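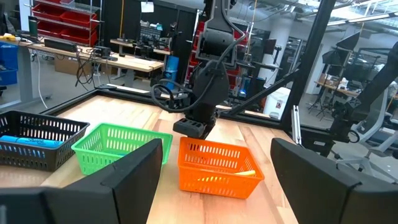

Sabina Zeman thinks I should have bought a bigger case and saved myself the swearing. She told me so over the phone while I had a fan screw between my teeth and a power cable wrapped twice around my wrist, and I wasn't in a position to argue.

I'd decided this was the year my old desktop would go quiet. It had sat under my desk at Wenside since I rented the room, and every August it sounded like a hair dryer left running in a drawer. So I cleared a Saturday, ordered a set of fans from a little outfit called Fakine, and told everybody I'd be done by lunch (I was eating cereal for dinner that night, standing up, with the side panel still off).

The fans themselves were easy! Two in the front pulling air in, one at the back pushing it out, rubber pins instead of screws wherever the holes allowed. What ate the afternoon was the wiring. My motherboard has 4 fan headers and one of them is tucked under the graphics card, where no human finger has ever gone willingly. I took the card out. I put it back. I took it out again, having forgotten to plug the thing in.

Vilém Tóth, who builds machines for half the people I know, had warned me that the hardware was the short part. "You'll spend your evening in the BIOS," he wrote, and boy, did I. Out of the box the front fans ran flat out from the moment I hit the power button – louder than the ones I'd just pulled. It took me an embarrassing while to find that the board had them set to voltage control when they wanted PWM. I flipped the setting and the whole room changed. I could hear the refrigerator.

After that I got hooked on curves. A fan curve is just a little graph that says how fast to spin at what temperature, and you can lose a whole week to it if you're built like me. Mine idles at 300 rpm now and stays there through email and spreadsheets. I gave it a few seconds of delay, too, so it doesn't rev up each time I open a browser tab. When I start a game it climbs, and I've stopped minding, what with the headphones on.

I did have one scare. Halfway through a long video export the processor got hotter than I liked, and I lay on the floor with a flashlight looking for the reason. The cooler was on slightly crooked. I cleaned off the old paste, put down a fresh dab, and tightened the screws in a cross pattern the way the leaflet says to. The second export went through fine.

Sabina still wants me to get the bigger case. I've got one open in another tab.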